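Speaker notes: Keeping old laptops in service
Session 7, small office IT track
Speaker: Dorian Le Goff, Tirkska
Slides by Capucine Vasseur

SLIDE 1. Title
Introduce self. Bench technician, Tirkska repair desk. Mention that the slides and the parts list go up on the track page after the session. Questions at the end, except on slide 4, where people usually want to interrupt.

SLIDE 2. Scope
The talk covers business laptops out of warranty. It does not cover phones, tablets or servers. Data recovery is a separate subject and gets one line on slide 6.
Three causes account for most of what reaches our bench: heat, storage, battery. Take them in that order. Heat comes first because it makes the other two worse.

SLIDE 3. Heat
Symptoms: fan at full speed when idle, sudden shutdown under load, slow performance that clears after a cold start.
Read temperatures before opening anything. Run the machine idle for ten minutes, then under load for ten. Write both numbers on the job sheet.
Worked case: the McKinnon office, accounting laptop, 61 degrees Celsius at idle. Room temperature was normal. Cause was a felt of dust between the fan and the fins. It cannot be seen from the outside vent, and compressed air from outside pushes it deeper.
Procedure: battery disconnected, fan off, dust lifted out by hand, old thermal paste removed with alcohol, thin new coat, screws tightened in the numbered order stamped on the heat sink.
Hold the fan blades still when using air. A fan spun by compressed air can damage its bearing.

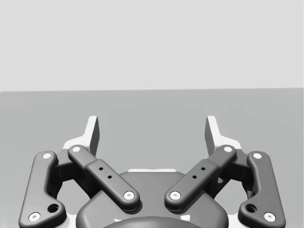

Simulated gripper over an empty gray surface.

SLIDE 4. Storage
Expect interruptions. Budget seven minutes.
Any machine still on a spinning drive gets an offer of a solid state drive before any other work. Memory upgrades come second. Customers often ask for these the other way around.
Check drive health first. Reallocated sectors above zero and rising: stop, copy the data, replace. Do not run a repair scan on a failing drive. The scan reads every sector and the drive may not survive it.
Cloning versus clean install: clone if the system is healthy and the customer has licensed software that is hard to reactivate. Clean install if there is any sign of malware or a failed update. Quote the two jobs separately — the clean install takes longer once printers and mail are counted.
Encryption: ask for the recovery key before the machine leaves the customer. We use the Evance intake form, which has a box for it. The box was added after a job sat on the shelf for 4 days waiting on a key.

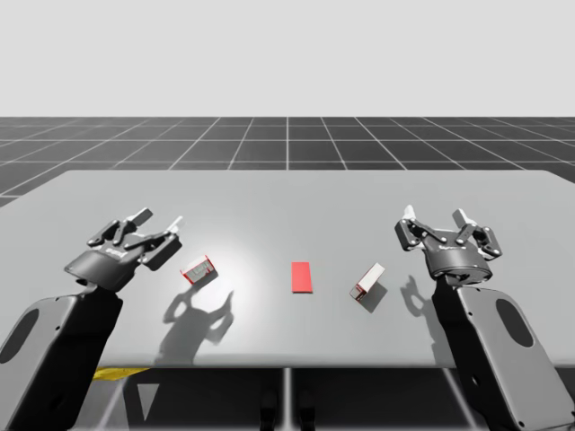
Rendered tabletop with two black arms and three small objects.

SLIDE 5. Battery
Pass around the swollen battery casing (emptied, cells removed).
Signs of swelling: trackpad hard to click, lid not closing flat, base rocking on a table. Any of these means power off and do not charge.
Cycle count is useful but read it with full charge capacity. A pack rated for 1000 cycles can be finished well before that if the laptop has lived on a hot dock. Below 60 percent of design capacity, recommend replacement.
Replacement packs: match the part number, not only the shape. Reject any pack that reports no serial number. After fitting, one full charge and one full discharge so that the gauge can calibrate.
Disposal: tape the contacts, one pack per bag, to the recycling point.
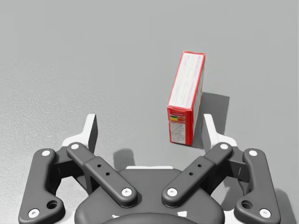

If the charger is suspect, test with a known good unit of the same wattage. An underpowered charger will run the machine but hold the processor at a low clock, and the customer will report it as a slow computer. Check this before reinstalling anything.

SLIDE 6. When to stop
Cost of parts and labor over half the price of a comparable refurbished unit: advise against repair.
Liquid damage to the main board: advise against repair unless the customer needs it for a short time only.
Data recovery: refer out. Do not open the drive.
Firmware locked and no proof of purchase: return the machine untouched.

SLIDE 7. Record keeping
Each job sheet carries intake temperatures, drive health, battery capacity and the same readings on exit. We keep ours in Stellel and sort by model. By September we expect enough entries to say which models need a fan cleaning every year.
Show the blank sheet. Leave it on screen for questions.

Notes last revised July 2018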